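Simulation group: scoring camera placements before collecting demonstrations
24 April 2026

The kitchen work at Bretthorpe has moved from hand-placed cameras to placements drawn and scored by script. This item sets out the method, the first result, and what remains to be done before the July release of the Tulham task set. Readers who only use the finished demonstrations can skip to the last two paragraphs, where the changes to the file layout are given.

The starting point was a complaint about the older task set. Policies trained on it did well when the cameras stayed where they had been at collection time and badly when they were moved by a small amount. The usual cure is to jitter the camera pose at random during rendering. We had been doing this with narrow limits, chosen by eye, and the limits had never been tested. Widening them without any check produces a good many views in which the object named in the instruction is cropped or missing, and a policy trained on such views learns to ignore the camera that supplied them. Keeping them narrow gives back the problem we began with.

The new procedure separates the two questions. Poses are drawn first from wide limits, with no regard to content. Each pose is then scored by replaying a recorded arm trajectory in the simulator and rendering a segmentation mask at fixed steps. The score has two terms. The first is the share of the target object's visible surface that falls within the image, averaged over the trajectory. The second is the share of steps at which at least one part of the gripper falls within the image. The terms are kept apart and stored as a pair. An early version multiplied them together, which threw out every useful static close view on the grounds that the arm was out of sight for most of the episode.

For the first trial we drew 2,000 candidate poses over a single kitchen layout and kept 1,503 after removing those that placed the camera inside a wall, a cupboard or the arm itself. Scoring the remainder took one overnight run on the Lalley machine. Rendering masks is cheap; most of the time went on reloading the scene between trajectories, and this can be reduced.

From the scored poses we built three training mixes of equal size. Mix A used the old hand-placed views with narrow jitter. Mix B drew from all surviving poses without regard to score. Mix C drew pairs of poses such that the two together covered the target for the whole trajectory, even where either one alone did not. The policy architecture, training length and action space were the same in all three cases. Each trained policy was then run for 180 episodes with camera poses held out from training.

Mix C completed 88 of its 180 episodes. Mixes A and B both finished below that, and the order of those two changed with the random seed, so we make no claim about which is better. The gain for Mix C held across all the seeds tried. It was largest on tasks involving a handle or a knob and smallest on tasks where a dish had to be picked up and set down. We think the pairing matters more than the scores of single views, but the trial was not designed to separate these effects and a further mix will be needed to do so.

Two known faults should be noted. The coverage term takes no account of resolution, so a distant view of a small knob scores as highly as a near one. It also treats all visible surface as equally useful, and a large blank area of an appliance can outweigh the part that the gripper has to reach. A weighting by contact region has been written and is being tested in the Fukuda branch.

Renders from one kitchen layout: microwave, bowl and worktop.

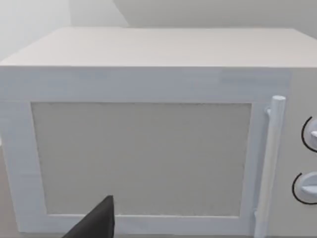
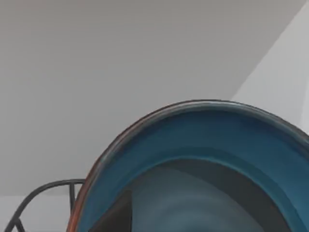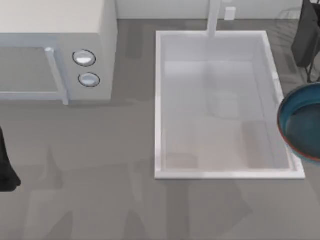

Lighting was held fixed throughout the trial. This was deliberate, as we wanted any change in success rate to come from the poses alone, but it means that the reported figures say nothing about robustness to shadow or glare. Wall and worktop materials were also held fixed. Both will be varied in the next round, using the same pose list so that the scores need not be computed again. The masks do not depend on lighting or surface colour, and the stored pairs remain valid as long as the geometry and the trajectories are unchanged.

The file layout for the Tulham set changes as follows. Camera pose is now stored per episode in place of per task, in the same units as before. The two score terms are stored beside it under separate keys. Episodes collected with the old fixed cameras have been given poses but no scores, and any loader that expects a number there should treat a missing value as missing and must not fill it with zero. The old layout will still be readable until the July release, after which the conversion script will be the only supported route.

Groups holding their own trajectories can score them with the script in the shared Bretthorpe repository. It needs the scene file, the trajectory and the name of the target object as it appears in the scene file. Names with spaces are at present rejected without a useful error message. A fix is in review.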